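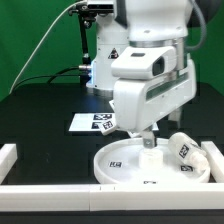 I have come to believe that the most neglected job in looking after a small robot cell is the dull one of keeping its markers in good order, and I should like to make a case for it, if you will bear with me. Everybody loves to talk about the arm. Visitors to our workshop in Okenach go straight to it, and I don't blame them, it is a lovely thing to watch. But look down at the tray under the gripper, and at the black and white squares on its floor, on the bottle lying on its side, on the little tilted block and the card further back. Those squares are how our cell knows where anything is, and a scuffed one will spoil a morning as thoroughly as a failed motor – more so, in my experience, as a failed motor has the decency to stop.

We learnt this in May, on the cell we call Gresto. It began missing its grasps by a whisker. I re-taught the home position twice, checked the cables, tightened the camera mount and wrote a rather cross message to Sowa, who supplied the fingers and were entirely blameless. Then Katia Farina ran her thumbnail along one of the tray markers and a corner lifted. It had been creeping for 200 cycles or more, to judge by the log, and the error first shows at entry 2618 if you know what you are looking for.

So now we wipe the markers with a soft cloth before the first run, press down the corners, and print a fresh set every 400 cycles whether they look tired or not. My colleagues over at Girkberg think this wasteful, and say that good software ought to cope with a bit of wear. Perhaps it ought! I would still sooner spend a few minutes and a sheet of sticky paper than another day chasing a fault through the arm. What I would really like is for the makers to put it in the maintenance schedule, next to the joint checks, where a new starter would find it.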